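Chapter 4
Watching Automation at Work: The Demonstration Visit

Learning goals

After reading this chapter, you should be able to:
explain the difference between a demonstration and a test
prepare a list of questions before visiting a robotics site
describe a household task in terms of its separate steps
judge what a single successful run does and does not show

Key terms: demonstration, trial, starting condition, reset, task step, success rate

4.1 Why Visit?

The first three chapters dealt with the parts of an automated system: the sensors that collect information, the software that selects an action, and the motors that carry it out. A reader who has followed that material will be able to name the parts of a machine. Seeing the machine do a job is a different kind of lesson, and many training centers now hold open days for this purpose.

This chapter follows one such event, the open day held at the Nolton Training Center on 1/5/22. The center occupies the ground floor of a former print works and runs a household robotics program under the project name Sirnuven. Student groups were admitted in turns, with up to 13 visitors in the demonstration room at one time. The main hall was given over to talks and had seating for 100.

Visitors received a printed program on arrival. It listed the tasks to be shown, the order of the rooms, and the rules for standing behind the floor line while a machine was powered. Groups that had read the program beforehand asked better questions, and instructors planning a similar visit should request a copy in advance.

4.2 Demonstration and Test

A demonstration shows that a task can be done. A test measures how often it is done, and under what conditions. The two are easily confused by visitors, who may see a robot complete a job once and assume that it will do so every time.

The Sirnuven team kept a log of every trial in its kitchen tasks. At the time of the open day the log held 2757 entries, and a wall chart in the corridor gave the success rate for the most recent series as 78 percent. Both figures deserve attention. The first tells the visitor how much work lies behind a short showing. The second tells the visitor that failure was still a normal result – a point that the guides made openly at the start of each session.

When reading a success rate, always ask what counted as a success. In one series, a piece of fruit that was put down in the correct place but later rolled was recorded as a success. In the next series it was not. The rate fell, although the machine had not changed.

4.3 The Kitchen Task

Moving food between a table and a refrigerator looks simple to a person. For the purposes of automation it must be divided into task steps: find the item, choose a grip, lift, travel, place, and release. Opening and closing a door adds further steps, and each of them can fail separately.

The starting condition matters as much as the steps. Before a trial, the operator sets the position of the table, the container, and the items in it, and notes whether each door is open or closed. Returning everything to this position afterward is called a reset. Tymoshchuk Hall, the room used for the kitchen task, has tape marks on the floor for this purpose.
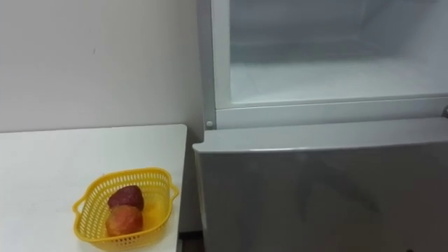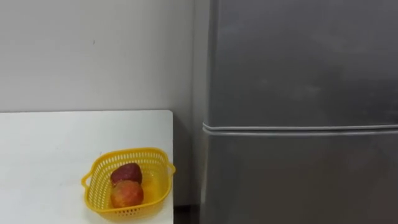 Figure 4.1 Kitchen task, Nolton open day. Fruit in a yellow basket on the table beside the refrigerator. The freezer compartment is open in the first view.

Before You Continue

Write down the starting condition for a task in your own kitchen, in enough detail that a classmate could reset it without your help. Keep your notes – they will be used again in Chapter 5, which compares the Nolton program with the warehouse trials at Rirnau.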